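4.3 Calibrar la percepción de muñeca y validar el primer plan de agarre

Con el servidor de control en marcha y el brazo en posición de reposo, llega la parte más agradecida de toda la puesta a punto: conseguir que Prelow vea lo mismo que ve la muñeca y planifique en consecuencia. Reserve una media hora la primera vez. Las siguientes irán mucho más rápido.

Antes de empezar, compruebe que el módulo Lolto (percepción) y el módulo Hirnside (planificador) aparecen en verde en el panel de estado. Si Lolto se queda en ámbar, vuelva al apartado 4.2 y repita la sincronización de relojes.

1. Abra Prelow y seleccione Percepción > Cámara de muñeca.
2. Fije la exposición en modo manual. El valor inicial es 3000 y sirve en la mayoría de los laboratorios. Con mesas blancas, pruebe con 2000.
3. Pulse Capturar fondo con la pinza abierta y sin objeto agarrado.
4. Espere a que el contador de puntos válidos se estabilice. El mínimo para continuar es 429.
5. Pulse Guardar máscara propia.

Nota: la máscara propia indica a Lolto qué píxeles pertenecen al robot. Hay que generarla de nuevo cada vez que se cambien los dedos o se mueva la cámara, aunque sea un milímetro. 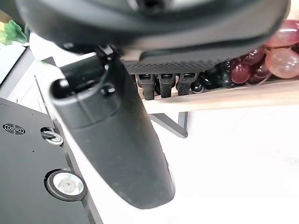
La segmentación es donde Lolto se luce de verdad, y merece la pena dedicarle unos minutos con objetos difíciles. Active la vista Etiquetas y revise primero los contornos de la pinza, luego los de los objetos. Un dedo gris oscuro puede confundirse con una placa base negra que asome detrás, así que amplíe esa zona y repase el borde con el pincel si la máscara se desborda. Los racimos de uvas artificiales son una prueba estupenda: las negras traen brillos intensos, la rosada es translúcida y el conjunto debe quedar bajo una sola etiqueta. Las pinzas de plástico negro que cuelgan del listón de madera, en cambio, deben salir como tres instancias separadas. Si se fusionan, baje Distancia de unión un paso y vuelva a segmentar.

Precaución: no acepte una segmentación en la que el fondo blanco aparezca como hueco. Hirnside interpreta los huecos como espacio libre y puede trazar una trayectoria a través de la mesa.

6. Vaya a Planificación > Simular agarre y haga clic en el objeto de destino.
7. Elija el perfil Nambiar, pensado para aproximaciones lentas con poca holgura.
8. Ajuste el margen de colisión a 5 mm.
9. Pulse Calcular. La trayectoria aparece en azul – si algún tramo sale en rojo, gire la aproximación con la rueda del ratón y calcule otra vez.
10. Reproduzca el plan completo en simulación, a velocidad reducida, antes de enviarlo al brazo.

¡Ver cómo el planificador encuentra solo un camino entre dos obstáculos sigue siendo una gozada! Pruebe varias orientaciones y compare los costes en la pestaña Registro; se aprende muchísimo sobre cómo decide Hirnside.

Precaución: mantenga la mano sobre la parada de emergencia durante la primera ejecución real de cada plan.

Para conservar los ajustes, pulse Exportar perfil. El archivo incluye la exposición, la máscara propia y el margen, pero no las etiquetas retocadas con el pincel – esas se guardan aparte, desde Lolto > Sesión > Guardar como.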